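Stirkska: a list of small stuff and where it goes

I started this list because I kept buying chargers I already owned. It grew into a folder of pictures plus one big text file, and now I'm putting it up in case anybody else wants to sort their odds and ends the same way. Version 7, last touched in April.

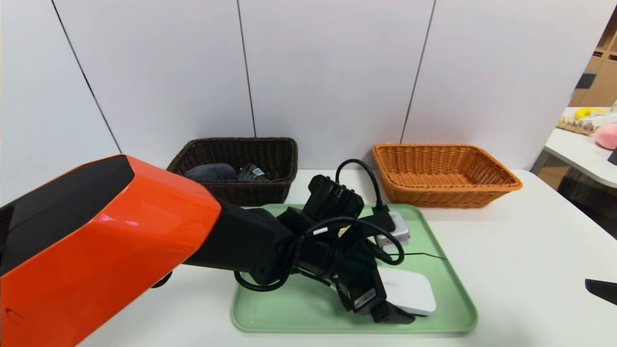
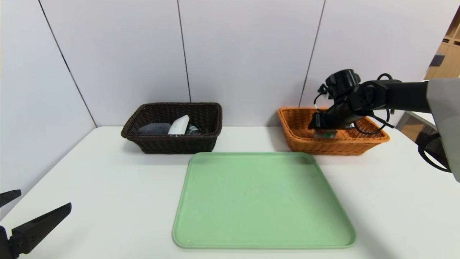
Sorting happens in two steps, and I've stuck with the same three containers through the whole thing. Everything gets dumped out first and then split up by kind, with cords and plugs kept well away from anything soft (fuzz gets into connectors, ask me how I know!). The pale green tray is my dumping ground, and I love that raised rim, which keeps little things from rolling off the table. The two woven baskets go at the back, the dark brown one and the orange-tan one, and they're different enough in color that I can write "dark" or "tan" in the file and be done with it.

What you get: 2748 lines, one per item per sort, and 955 pictures. Each line has a name, a kind, a start spot and an end spot. I made up the kinds as I went, so there are 51 of them and a few overlap. "Adapter" and "power brick" should really be one thing. I'll merge them someday.

Known problems: the Plosance batch has two spellings of "gray" and I haven't fixed it. In the Pillai batch, soft things are all called "cloth" even when they're plush toys, so don't trust that column too much.

Use it for whatever you like. If you rename the kinds, please keep the old names in the last column so the Prevov script can still read the file. Fixes are welcome, and I usually get to them on Tuesday nights.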